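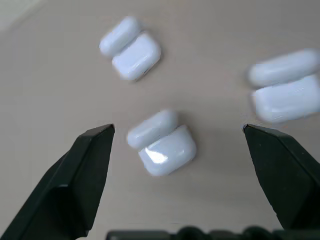 Vondport, December

Open day at the Handcombe workshop, Saturday. Writing this up the same evening while it's all still in my head, mostly for Fung-ping, who had to miss it, and for whoever takes our group down there next.

Got in a bit before ten and went straight to the earbud bench, and I'm so glad I did. I'd read the Handcombe write-up twice and still wasn't ready for how good it is to stand beside the thing. Two arms, one job: charging cases go in the yellow bin, loose earbuds get dealt with out of the coloured trays. Simple to say, awful to do. The cases are white, glossy and rounded, so there's hardly a flat face to grab, and under those ceiling lights you get a hot spot on the plastic that shifts with every bit of movement. I've fought that glare on our own bench for months (see my grumbling a few pages back).

Yao-tsung Choi was running the demo and let us ask whatever we liked. Notes from that, in no order:

– Their log had 1,289 case pickups when the doors opened. He wants a good deal more before he'll change the finger shape again.
– Of those, 948 went through on the first try. He read the number straight out, no fudging, and then spent ten minutes on the misses, which I loved.
– Most misses are on the approach. The fingers come in a touch off the case's long axis and it spins away. Cases lying on a diagonal are the worst for it.
– Wrist view does the last bit of the approach, wide view does the planning. He reckons the blur at the wrist hurts less than people expect. Want to test that at home.

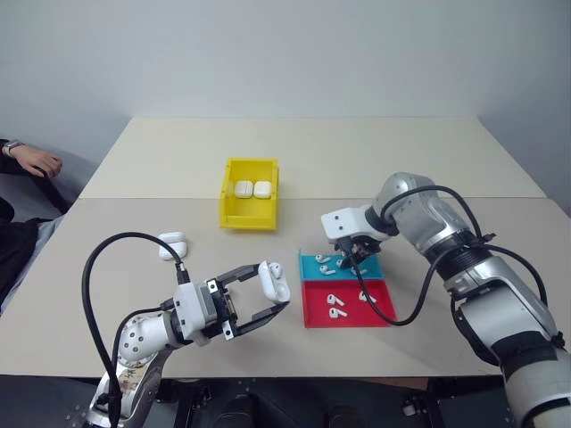

The earbuds are a different animal altogether. Stems point every which way, and a white stem on red is a much kinder problem than a white stem on a pale table, so the trays are doing half the vision work for the price of a lunch! We should steal that tomorrow. I asked if he'd tried a darker tray and he had – fine for the buds, but he lost the edges of his fingers against it. Dark grey fingers, dark tray, of course.

Cable routing is worth a sketch too. They leave big generous loops and let them hang. Ours are tied down so tight that the wrist fights them on every turn. I'm going to cut the ties on the left arm on our rig and see what happens.

Had a good chat over coffee with a couple of people from Jeleritz about soft fingertips. They promised to mail us a sample pair. Chase if nothing by the new year.

To do:
Coloured trays, two sizes, shallow.
Longer cable loops, left arm first.
Log first-try pickups separately from the total. We lump them together and it hides everything.
Ask Yao-tsung if we can come back for almost a full day, with Fung-ping along this time.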